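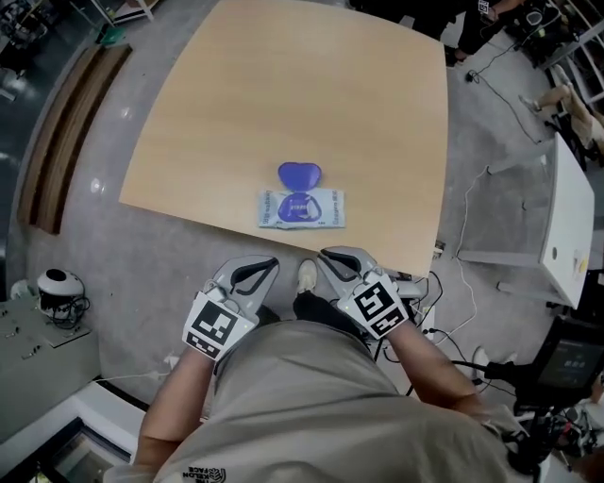

**Will the robots be taking my job at Galtatwood?**
No. For now your job is teaching them theirs. You hold the grippers, move small household things about on a table, and Sandora's software learns from it. It is a patient pupil with no small talk.

**I used to pack orders. Do I still?**
Until July, two shifts a week. After that the packing line goes over to Randen, the new arm, and Shafiq Weerakoon will redo the rota.

**Is the pay different?**
By 47p an hour, upwards. Don't spend it all at once.

**My wrists ache.**
Stop after 20 minutes and swap with someone. Tell Nuwan Pramanik if it carries on.

**What if I drop something?**
Pick it up and start again. Dropped goes count towards your total, so there is no need to look guilty.

**Can I say no?**
Yes. Returns still needs people, and always will, given what customers send back.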